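Setting Up and Maintaining the Pondik Hand-held Gripper Pair
Student project report, Wenden College, Engineering Technology

1. Background

The Pondik is a pair of hand-held grippers, one for each hand, with a camera on each. A person carries them into an ordinary home and uses them to pick up and move things, and the recordings are used later to train a robot arm that has the same jaws. The college has one pair. It was built by an earlier project group and was handed to us with a folder of drawings and a list of faults.

Our project did not include designing anything new. The brief was to get the pair working reliably, write down how it should be set up before use, and leave a maintenance sheet that the next group can follow. The work was done on a bench in the Tshabalala workshop, with trials in student rooms and shared kitchens.

The robot arm is not covered in this report. It is looked after by another group and we only had contact with it when we needed a spare set of jaws to measure.

2. Condition at handover

The fault list we were given said "left hand loose, right hand sticks, pads coming off". This was correct but did not say which parts were responsible, so we started by stripping both units and laying the parts out on paper with each one labelled.

Left unit. The jaws had side play that could be felt by hand. With the trigger held still, the tip of either jaw could be moved up and down. The pivot screws had backed out, and the holes in the linkage had worn slightly oval on one side.

Right unit. The trigger did not return fully when released. The spring was sound. The cause was dried grease mixed with fluff in the guide that the trigger slides in. There was also a hair wound around one of the pivots, which we did not see until the linkage was off.

Both units. The finger pads were held on with double-sided tape and the tape had crept. On the left unit one pad had slid far enough towards the tip that the two pads no longer met squarely.

The cameras were working. One of the mounts had a hairline crack at the base, which we marked with a pencil line at each end so that we could tell if it grew. It has not grown during the project and we left it in service.

3. Work on the linkage

Each jaw is driven by a black linkage, with round-headed screws acting as the pivots. There are 4 of these pivot screws on a unit that need regular attention. The others are fixings and can be tightened and left alone. This difference was not in the drawings and the previous group seems to have treated them all the same way. If a pivot screw is done up tight the jaw stiffens, and if it is left slack it works its way out.

We tried three ways of holding the pivot screws. The first was to tighten them fully and back them off by a small amount. It worked on the bench and failed after one afternoon of use. The second was a medium thread-locking liquid, which held well but got into the pivot on the first attempt and locked the jaw solid. The part had to be warmed and cleaned out. The third was the same liquid put into the nut only, using a cocktail stick, with the screw passed through dry. The unit was then left overnight. This is the method we kept.

For the worn holes we considered reaming them out and fitting bushes. The material around the hole is thin and we were not confident that it would stand it, so new links were cut from the original drawing. The old ones have been kept in a bag in the folder in case somebody wants to look at the wear.

The side play on the left unit after this work could no longer be felt by hand. We measured it with a dial gauge clamped to the bench and compared it with the right unit. The left is now slightly better than the right, which still has its original links. A spare set of links for the right unit is in the parts box, not fitted.

4. Finger pads

The pads are blue and textured and come from Nalon as a flat sheet which is cut to shape with a template. The texture has a direction. The earlier pads had been cut from the sheet in whatever way used the least material, so the ribs ran differently from one pad to the next. We cut all the new ones the same way round.

The tape was the main problem. Under a pinching load it creeps, and it creeps faster if the surface underneath has not been cleaned. We changed to a flexible contact adhesive. The jaw face has to be scuffed with fine abrasive paper and wiped with alcohol, then the adhesive goes on both surfaces and is left until it is tacky. After that the pad cannot be slid into place, so it must be put down correctly the first time. We made a small cardboard jig that hooks over the end of the jaw and gives a straight edge to start from. Two pads were spoiled before the jig was made and none after.

To check alignment we close the jaws on a strip of carbon paper over white card. A good pair of pads leaves an even mark on both sides. If the mark is heavier at the tip, the pad or the linkage is out and it is not worth going on to the camera checks until it has been put right.

5. Setting up the cameras

The camera is fixed to the body of the gripper and looks forward over the jaws. It has a wide lens, so the jaws take up the lower part of the view and the space between the pads should fall close to the middle. If the camera has been knocked, this is the first thing that changes.

We set the angle using a printed target taped to the wall at bench height. The gripper sits in a wooden cradle so that it is always in the same place. The jaws are opened fully, a still is taken, and the position of the pad tips is compared with a reference still. A small error can be taken out with the mount screw. Anything larger means the mount has moved on the body, and it should be taken off and refitted.

The same check is made with the jaws closed. On the right unit we found that the open position was correct but the closed position was not. This turned out to be the sticking trigger again and had nothing to do with the camera. It cost us most of a morning, and the maintenance sheet now puts the trigger check before the camera check.

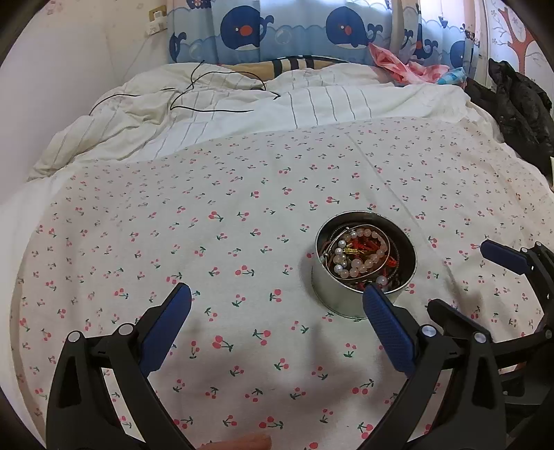 Focus is set once and locked with a dab of paint on the lens ring. Users should not need to touch it. Exposure is left on automatic, but the operator is asked to hold the gripper still at the start of each recording and let the brightness settle before moving. White bedding and bright windows both made the picture go dark at the start of a recording, and the opening of several of our early ones had to be thrown away.

Fingers are another thing to look out for. People with large hands tend to creep forward on the grip until a fingertip shows at the bottom of the view. It does no harm in small amounts. We added a raised edge to the grip from a strip of self-adhesive rubber, and this gives the hand something to stop against.

6. Endurance test

After the repairs each unit was put through 300 full open and close movements by hand, with a foam block placed between the pads. The trigger was released completely each time. We then repeated the play measurement, the carbon paper test and the camera still.

Left unit: no change in play, pads square, camera position unchanged.

Right unit: no change in the pads. The play had increased by a small amount, still within what we had decided to accept. One pivot screw had turned. This was one that had been refitted in a hurry after a photograph was taken for the drawings folder, and there was no locking liquid in the nut. It was redone and the test was run again with no movement.

Doing the movements by hand was slow and the two of us did not squeeze in quite the same way. A small motor and crank would give a more even test.

7. Things that are awkward to pick up

As part of the trials we used the pair on household objects to see what loaded the jaws badly. Heavy items such as full bottles were less trouble than expected. The worst loads came from things that tangle or drag. Strings of beads, charging cables and the corner of a duvet all pull sideways on the pads, and sideways is the direction in which the linkage is weakest. Thin wire can also slip behind the edge of a pad and lift it.

We now trim the pads flush with the jaw face so that there is no lip for a wire to get under. Operators are told to let go and take a new hold if something snags, and not to tug.

Fabric leaves fluff in the pivots. A day's work around beds and clothes leaves more in the guide than a week in kitchens, and the cleaning interval on the sheet is set by this.

8. Maintenance sheet

Before each session
Wipe both pads with a damp cloth and let them dry.
Press and release each trigger fully. It should return without help.
Try each jaw tip for side play.
Look at the pivot screws. Each has a paint line across the head and on to the link. If the line is broken, the screw has turned.
Take the open and closed stills in the cradle and compare them with the reference.
Clean the lens with the cloth in the case, not a sleeve.

After each session
Brush out the linkage and look for hair around the pivots.
Check the pad edges for lifting.
Put the units on charge and write anything odd in the log.

Every month in term
Take off the trigger cover, clean the guide and apply dry lubricant. Do not use grease.
Do the carbon paper test.
Check the pencil marks on the cracked camera mount.

9. Remaining work

The right unit should have its new links fitted at the next strip-down. The cracked mount needs a replacement, for which the drawing has been updated with a thicker base, but the part has not been made. The pad template is cardboard and will not last, and it could be cut from acrylic in an hour. The log book is kept with the units in the Tshabalala workshop, second shelf, next to the cradle.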